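4.2 Does sharing a table lead to more help between coworkers?

The claim we set out to test is an old one. Put people at a long shared table, the argument goes, and they will ask each other for help more often than they would at separate desks. It appears in furniture brochures, in planning guides and in a fair number of academic papers, most of which cite one another. Few of them report how help was measured, and those that do tend to rely on a single survey item answered months after the move.

Our own data come from three sites, Damside, Serton and Kasprzak. All had replaced at least part of their separate desks with shared tables before we arrived, so we have no true "before" period and will not pretend to have one. What we do have is a diary record: 161 people made 1,802 entries, each noting one occasion on which the writer asked for help, gave it, or decided against asking. The diaries closed in August. The coded file used here is the version of 12/17/19, which corrects a labeling error in the Serton entries.
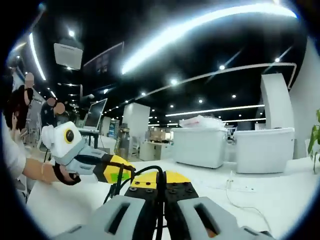

Figure 3. Damside. A person in a white shirt with a hand-held gripper; black cables in the foreground.

Taken at face value, the diaries support the usual story. People at shared tables logged more requests for help than people at separate desks, at all three sites. We think this result is weaker than it looks. A person at a shared table has more neighbors within speaking distance, and a diary that asks about "help" invites the writer to count small exchanges that would otherwise pass without notice. Borrowing a pen was logged as help at Serton. So was being told that the printer was out of paper. When two coders who had not seen the seating plans removed entries of this kind, the gap between tables and desks narrowed at Damside and Serton and disappeared at Kasprzak.

There is also the matter of who sits where. At Kasprzak, staff chose their own seats, and those who chose the tables had already described themselves as people who like to talk through a problem. Any effect of the furniture is mixed up with the effect of temperament, and no amount of adjustment after the fact will fully separate the two. We tried matching on job type and length of service. The estimates moved a good deal depending on which of the two was entered first, and that alone should make a reader wary.
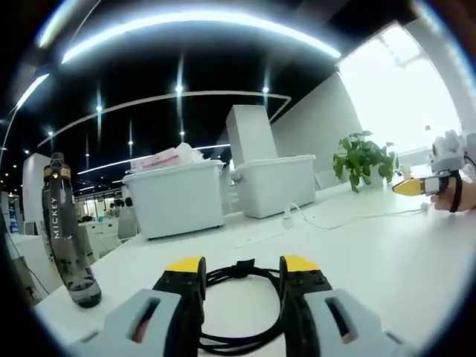 Did people at shared tables get better help, or only more of it?
We cannot tell from the diaries, which record that help was asked for or given but say very little about whether the problem was solved.

The Gunier checklist, which we gave to everyone at the end of the diary period, was meant to fill that gap. It asks people to rate how useful their coworkers have been, and takes about 20 minutes to complete. That is a long time to ask of anyone, and the later items show signs of fatigue — long runs of the same answer, mostly near the middle of the scale. We report the scores in the appendix for completeness and place no weight on them.
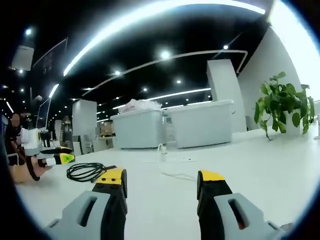

A more interesting pattern lies in the entries where the writer decided against asking. These were more common at the shared tables too, and the reasons given were often about being overheard. Several writers at Damside said they would have asked a question in a side room but not in front of the whole table. Earlier studies had no category for a question that was never asked, and so could not have found this. If tables raise the number of small requests while holding back the awkward ones, a simple count will show a gain where there may be none.

We do not claim to have shown that this happens. The category was coded late, after we had read a first batch of entries, and the two coders agreed on it less often than on any other. A new sample, with the category fixed in advance, would be needed before anyone rearranged a room on the strength of it.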